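Automation and Handling Forum
Board: End Effectors and Tooling
Topic: Finger comparison on a two-arm packing cell, snack packets and bags

Posted by mvoros_cell, 9:40

Good morning to all members. My name is Máté Vörös, and I am responsible for the bench evaluation of grippers at Kaltholm. We have been asked to recommend one finger design for a two-arm cell that will place retail snack packets into an open bag. Two designs are under review: the Duvance open-frame finger with a textured inner face, and the Strazds smooth finger with a soft pad. Three views from the bench are attached, all with the Duvance set. 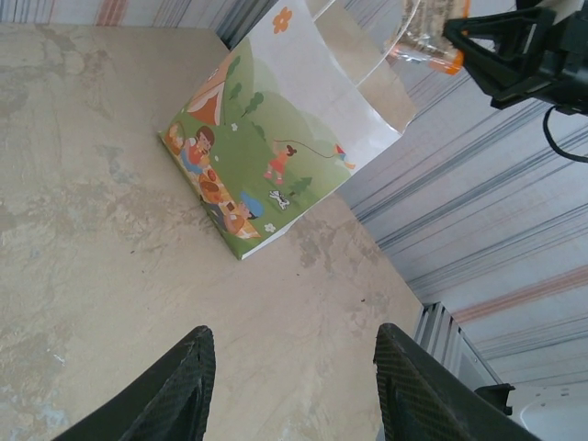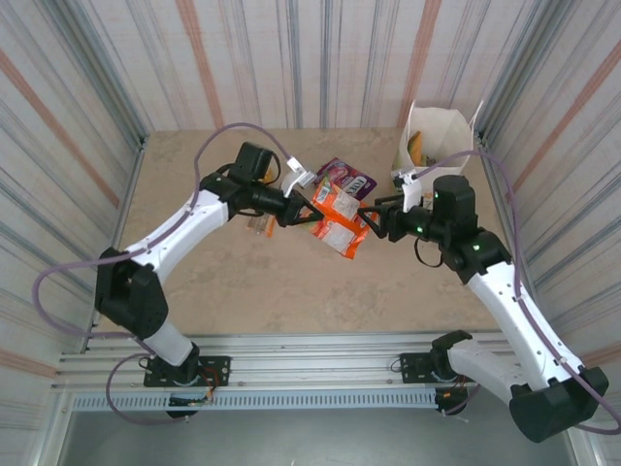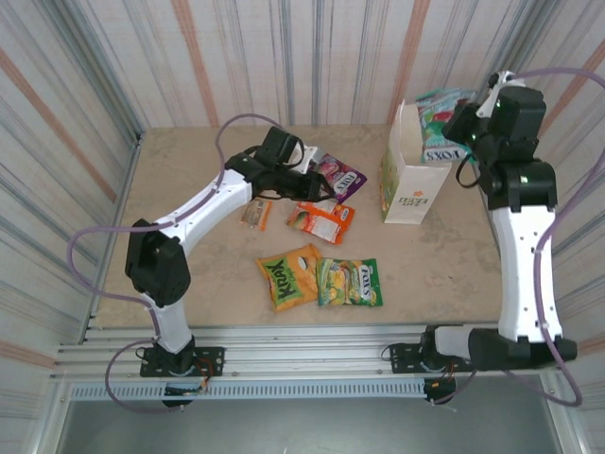

The test procedure is as follows. Each finger set is run for 500 picks under teleoperation by the same operators, using the same mix of packets. A pick is counted as good when the packet is lifted, carried over the bag and released without a second attempt. We record grip closure, motor current and the operator's own remarks.

The Duvance set has completed its 500 picks. The Strazds set has completed fewer and will be finished in March. At present the Duvance fingers hold the crinkled film packets well. Their weakness is with flat packets lying close to the table, where the finger tips must come in at a low angle. Stiff cartons have given us no difficulty with either set.

I would be grateful for comments on two points. First, is a textured face acceptable on thin film over a long service period? Second, is a wrist camera sufficient for judging the final approach, or should we depend on the fixed camera?

Posted by r_shboul, 10:15

Thank you for a clear description of the procedure. I manage tooling trials at Gutcombe, and we ran a similar comparison last year.

Concerning the first point, I would advise caution. Our textured fingers were satisfactory when new. After 3,000 cycles the pattern had collected fine dust and seasoning from the packets, and the hold on glossy film was noticeably poorer. Cleaning restored most of it. If your customer is not prepared to include cleaning in the maintenance schedule, the smooth pad may be the safer recommendation.

Concerning the second point, the wrist camera was of great value to us for the last part of the approach. The fixed camera was better for planning which packet to take first.

Raghda Shboul

Posted by linekeeper12, 10:52

I must respectfully disagree with the previous member on the smooth pad. We purchased Strazds pads for a pouch line and returned to a patterned finger within the same quarter. A smooth pad requires more closing force to achieve the same hold, and more force means crushed product. With chips or biscuits this is a serious matter. Dust can be wiped away, but a broken biscuit must be written off.

I would also ask whether the current limit was the same for both finger sets. If it was not, the comparison is of limited use.

Posted by mvoros_cell, 11:30

The current limit is the same for both sets, and it is locked in the controller before each run. Product damage is not recorded at present. I accept that this is an omission, and a check of the packet contents will be added before the Strazds run continues. The Duvance picks will have to be partly repeated for this purpose.

Posted by r_shboul, 11:48

I do not dispute the experience of linekeeper12, but the pads should not be judged without their hardness. Strazds supplied us with 4 grades. The hardest required a high force, as he describes. The second softest did not, and we recorded no crushed product with it. Would the member state which grade was used on the pouch line?

Posted by linekeeper12, 12:20

It was the standard grade supplied with the kit. I was not informed that others could be ordered. I maintain my view on the standard grade and withdraw it for the remainder.

Posted by pallet_and_pouch, 13:05

May I raise the matter of the cable? On any arm with a wrist camera, the camera cable should be given as much attention as the finger. We replaced two within a month after a loop of cable caught on the neighboring arm during a crossing movement. Please allow enough slack for full wrist rotation, but tie the loop to the upper link at two places. A failed cable in the middle of a run will spoil your figures more surely than a poor finger.

In addition, the bag itself deserves a separate trial. An open bag will move when a finger touches the rim, and a wide finger touches it more often. I would record these contacts separately from failed grips.

Posted by mvoros_cell, 14:10

Both suggestions are accepted. Contact with the bag is at present included under failed release, and it will be given its own column. I will request the second softest pad from Strazds and run it as a third set under the same conditions. If delivery takes longer than 12 working days, the standard grade will be reported first and the softer grade will follow in an addendum.

The results will be posted in this topic. Members who wish to receive the blank record sheet may send me a private message.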